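I've had the Callik bin-picking kit for a while now, and setup is easier than the manual makes it look -- mostly you just need patience.

1. Clamp both bins to the table and tug on them hard.
2. Open the Callik app and pick "two bins."
3. Teach the four corners of each bin, going slow near the walls.
4. Toss in a mix of stuff (I like a brush, a bowl, a cup and a toy dinosaur) and hit Start at low speed.

The kit cost me $499, and I'd buy it again!

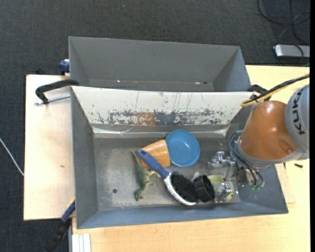
Do you have to teach the corners again after moving a bin? Only for the bin you moved -- the app keeps the other one.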